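Grurau Matte Desk Top in White: Six Months In

I bought the Grurau top in March to replace a glossy one that had been driving me up the wall. Every lamp in the room bounced off that thing! I write and sew at the same desk, so glare matters to me more than it probably should, and I'd read far too many reviews before I picked this one.

First impression: heavy. My neighbor Ingvar helped me get it up the stairs and we both needed a sit-down after. The pilot holes lined up with my old Clostbridge legs (I'd been ready to drill new ones), and the whole job was done before lunch. 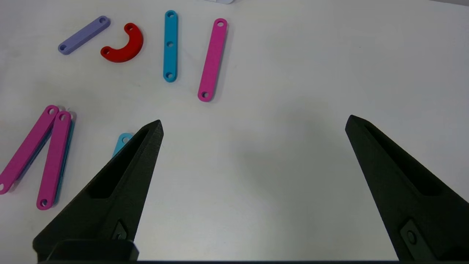

Matte white tabletop in soft, even light.

The finish is what I love. It has a very slight tooth to it, so paper stays where you put it and my mouse tracks fine without a pad. Fabric slides just enough when I'm feeding a long seam. I've spilled coffee on it, beet juice once, and a fair bit of tailor's chalk, and all of it came off with dish soap and a damp cloth. Ballpoint took some rubbing alcohol and a little patience.

Size-wise I went for the 48-inch. That gives me room for the sewing machine on one side and a laptop on the other, with a cutting mat in between if I push things back a bit. If you quilt, go bigger. My friend Babita has the longer one and still ends up on the floor with a queen-size top, but she's much happier than she was at her kitchen table.
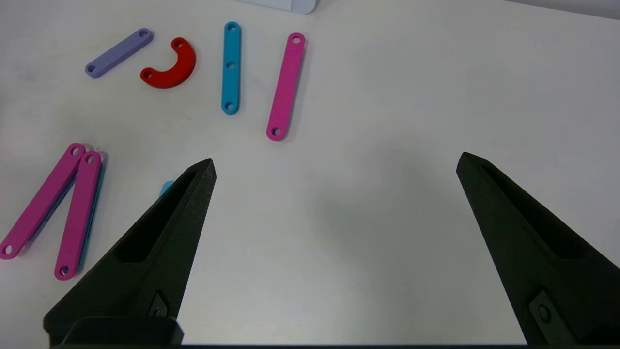 Now the gripes, and there are a couple. The edges are crisper than I'd like, and after a long evening of typing I can feel a line across my forearms. A cheap felt strip along the front fixed that for me. The white also shows every thread and crumb, so if you hate wiping things down you may want the gray. And the instructions are one folded sheet with no words on it, which was fun to puzzle over with a flashlight under the desk.

Would I buy it again? Yes, in a heartbeat, and I'm already eyeing the matching shelf.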